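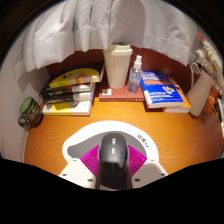 Chapter 4
Good Practice for Hand-Held Grippers in Homes and Small Offices

We use cookies to remember your reading position and to measure visits. Accept all | Manage preferences

In the earlier chapters we discussed rules for machines which stay inside a fence. The fence makes many things simple. The floor is marked, the light is constant, and each object comes to the machine in the same orientation. In this chapter we leave the fence and go to the desk, the kitchen bench and the shelf, where a person carries the gripper in the hand and shows the task which a robot shall later learn.

One may think that such work needs no rules. The tool has no motor that moves the arm, and the person can stop at any moment. This opinion was common also in our own group when we began the Zolard project. After the first 14 sessions Jarmila Hudec compared the written notes with the recordings, and she found that two operators had used the word "place" for different actions. One of them released the object when it touched the surface. The other released it a little above. Both ways are acceptable, but a learning system which receives both under one name will receive a confusing lesson.

From this experience came the house rules that are printed at the end of the chapter. They were accepted on May 9, 2019 and were revised only in small points afterwards.

4.1 What the chapter covers

Section 4.2 treats the preparation of the place. An ordinary desk should remain ordinary. If there are books, a mug and a vase with dried flowers, the operator leaves them where they are and does not make the surface tidy for the recording. What must be removed is anything private, for example letters with an address, and any liquid in an open vessel. A closed spray bottle may stay if its label has been read and the content is known.

Section 4.3 is about the grip itself. Soft ribbed fingers bend around the object and forgive a small error of position, and for this reason beginners often close them too strongly. With a computer mouse the operator should hold the two sides and keep free of the buttons and the wheel. Aleksi Hyvönen suggests to practise each new object 20 times before the first recorded attempt. The authors find this number high for simple shapes, but we have kept it.

Section 4.4 describes the session record: who held the tool, which objects were moved, what went wrong. Failed attempts are kept and labelled as failed. At Pralitside, nearly 151 attempts were deleted in January by a well-meaning colleague, and the labour of one team was lost.

4.2 Preparing the place

Before the session, the operator asks permission from the person who uses the room. Permission for the desk does not include the drawers. It should be given in writing, and it should name the surfaces on which objects will be moved. Marek Ondrejka recommends that the operator reads the list aloud at the desk, while both persons are standing in front of it, and corrects it there with a pen.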